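Speaker Notes: Simulation Work in the Student Robotics Program
Tundstead Technical College, Thursday session

Opening (3 minutes). Welcome the audience and acknowledge Barreto, which supports the program. State that the talk covers the simulated half of the course. Questions on hardware should be held for the afternoon.

Slide 2. Students spend the first term in simulation before they are given time on the Lala arm. Each team writes its own grasping program and submits it to the Nollodon server, where it is run against a set of test rooms. The teams logged 3157 trial runs last year, of which 607 were accepted for grading. Pause here, as the difference between the two figures usually draws a question. Most rejected runs had incomplete logs.

Slide 3. Explain that the rooms are built by the students themselves. The department sets rules for scale and file size and leaves the choice of surfaces and objects to the teams. A gripper view is required in every submission so that graders can judge the approach to an object as well as the final result.

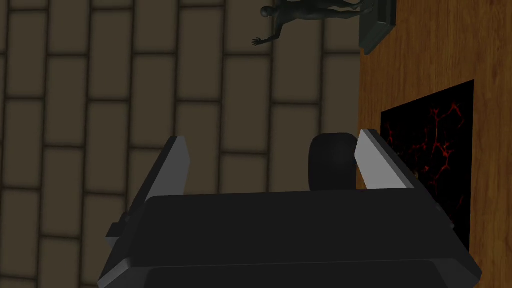
Grading gives equal weight to the approach, the grasp and the written report. Teams are asked to state in the report which object was chosen as the target and how the program was told to find it. Reports that leave this out are returned once for correction.

Slide 4. Budget. The simulation license costs the department $715 per term. Do not read out the full table; copies are on the side desk.

Slide 5. Next year the program will open to first-year students. Applications close in July. Hand over to the chair for questions.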